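Cell Safety Walk-Through: Tabletop Arm Stations
Checklist with comments, October round
Filled in by Evangelia Kourkoulas, Hendcombe shared lab

Before the list

Hello all, and thank you for being so patient on Thursday while I crouched under your tables with a flashlight. The form is the same one we used in the spring, with the answers first and my comments after, and I have let the comments run on a bit, as I always do. If you only have a minute, look for the items marked FIX. There are two of them and neither one is expensive.

Anything marked OK WITH COMMENT passes, but I would love for you to read the comment anyway, especially if you are new to the Ilimine project or you share a station with somebody on a different shift.

1. Stop button reachable from every place a person normally stands
OK
Pressed it from the operator chair and again from the loading side. The arm stopped both times and stayed stopped until the reset was done on purpose. Please keep coffee cups, notebooks and (you know who you are) lunch boxes away from the button.

2. Stop button tested and signed this week
FIX
The test was done, I believe you, but the last signature on the sheet is two weeks old. Initials and the time of day are plenty. Sheet 114 is the current version, so please recycle any older ones still hanging on the clipboards.

3. Reach of the arm marked and kept clear
OK WITH COMMENT
The floor tape is in good shape. When a new task is taught, walk the arm through its full range at slow speed before anybody else comes near. The tape was laid out for the old Brandes tool, and a longer finger set changes the reach more than you would think.

4. Speed limit set for setup and teaching
OK
Setup speed was at 10 percent, as it should be. I know it feels terribly slow when you are on your fortieth try at a pickup, and I do sympathize! Leave it there until the path has run clean twice in a row with an empty gripper.

5. Work surface flat, secured and suited to the task
OK WITH COMMENT
I do like the color-block mat, and everybody who comes through the lab asks about it. Cloth is fine under our rules as long as it can't be picked up or dragged by the fingers, so press it smooth before each session and check the side where it folds over the edge of the table. A wrinkle a finger tip can catch is enough of a reason to stop and straighten it. For small round items like the little soccer ball, decide beforehand where a dropped one may roll, and let it roll. No reaching in after it while the arm is live, please, however quick your hands are.

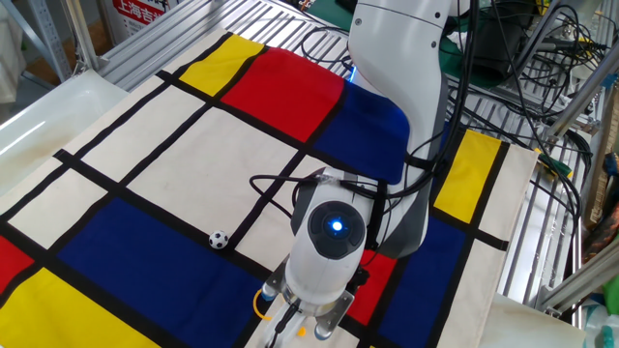 6. Cables routed, tied and free of the moving joints
FIX
My longest comment, and I hope you will forgive me. Cables that lie over the wrist or trail onto the mat need to be gathered into a proper dress pack, with enough slack for the full turn of each joint and no loop wide enough to snag on a finger plate. The tangle behind the arm wants sorting too. Start by labeling both ends of every cable, then tie them to the aluminum rails in separate bundles for power and signal. Use the hook-and-loop straps from the Meltov drawer, and save the zip ties for runs that will never be moved. When you are finished, run the arm slowly to each end of its travel and watch the cables the whole time, with the arm itself coming second for once.

7. Gripper fingers tight, undamaged, correct set for the job
OK
Checked with power off. A quarter turn on one screw, nothing more.

8. Status lights understood by everyone at the station
OK WITH COMMENT
I asked three people what the light on the wrist meant and got three rather different answers. The meaning depends on the model, so copy the table out of the manual for your own arm and tape it up by the monitor. Until then, treat any lit arm as one that can move.

9. Trays, parts and loose items
OK
Trays may sit beside the mat if the taught path stays clear of them. If you slide a tray over to make room, rerun the slow check from item 3.

10. People trained and listed
OK WITH COMMENT
Two names still need a refresher. I have written to both, and the session only takes the length of a cup of tea.

Follow-up
Items 2 and 6 stay open until I have seen them myself. Leave a note on my desk when they are ready and I will come by with the flashlight again.

E. Kourkoulas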